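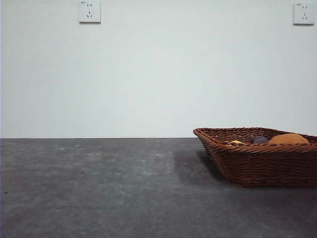

Llevo dos semanas con la hoja de cálculo del presupuesto abierta y ya sueño con celdas, así que hoy toca escribir un poco y desahogarme. Para quien no venga de entradas anteriores: en julio tenemos que decidir qué compramos para la segunda mesa de manipulación, y me ha tocado a mí hacer los números (¡gracias, Benedetta!).

## Lo que pensaba pedir

Mi primera lista era preciosa y carísima. Brazo nuevo, dos juegos de dedos, cámara fija, controladora de repuesto... y luego llegaron las ofertas. Zandorow me da 35 días de plazo y lo incluye todo menos los dedos. Norkico entrega en 30, pero cobra aparte el soporte de montaje, que vaya susto me llevé al ver la segunda página del PDF. A Stilloveo le escribí hace tiempo y sigo esperando, ejem.

Tiziana Pellegrini, que ya pasó por esto en su taller, me dijo que dejara de mirar catálogos y me sentara una mañana entera delante de la mesa, con libreta. Le hice caso y me cambió media lista. Yo iba directa a por una pinza de más carrera, y resulta que lo que me preocupa son los dedos: planos, largos, metiéndose entre piezas que están casi pegadas. Ahí quiero gastar, en puntas de recambio y en alguna forma más estrecha para probar.

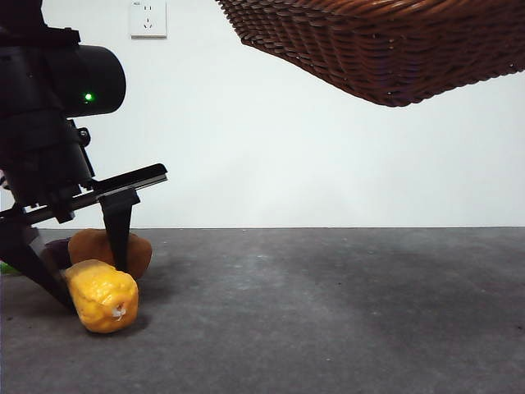 ## La lista, versión 2

- Brazo: el mismo modelo que ya usamos, así aprovecho cables y programas.
- Dedos: tres juegos planos y uno estrecho. Se los he pedido a Galli, que los mecaniza a medida.
- Objetos de prueba: 100 euros, ni uno más. Fruta y verdura de formas raras, redondas y alargadas, y otra cesta de mimbre.
- Superficie: gris mate, igual que la de ahora.
- Cámara: pendiente. Me gustaría fija, pero todavía no sé si la meto en este pedido o en el siguiente.

Me falta el transporte, que cada proveedor calcula como le da la gana, y el seguro. Si alguien ha comprado hace poco un brazo pequeño y le cobraron portes razonables, ¡que me escriba, por favor! Mañana a las nueve le paso la hoja a Benedetta Cattaneo y a ver qué me tacha.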